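**August, notebook, fabric table, 8:00 in the morning**

Good start today, coffee in hand and the patterned cloth out on the table already. 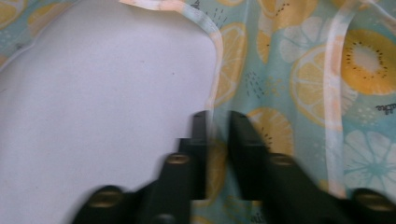 What goes down first, the patterned cloth or the plain white?

The patterned cloth goes down first, smoothed from the middle outward, and the plain white goes on top once there are no ridges left to feel with a flat hand.

Tried the Derkmont cotton as the base again and I really like it! It has enough grip that the top layer stays put while you fuss with the edges. The Rurby one is prettier but it slides, and I spent a good 11 minutes chasing one corner before giving up and folding it away. Maybe with a felt underneath - Bernardo Veloso has a piece left over from the Falcão job, ask him.

Sheer trim: handle it by the ends only. Any pull in the middle and it curls into a string, and then it needs the cool iron and a press cloth. I cut a new length at 64 cm this morning, which leaves plenty for a turn at each end. The old length was always a bit mean.

Pressing notes, same as last time except where marked:

- lowest setting, no steam
- press cloth over anything sheer (new)
- let it lie flat before picking it up

Priltwood order 1604 came with the wrong thread, a cream instead of white. It looks lovely on the patterned stuff, so I'm keeping two spools and sending back the rest.

Still to do: hem sample with the cream thread, label the shelf, find the good pins. Want to try the trim doubled over too, wide fold first and then a narrow one - Bernardo thinks it'll be too stiff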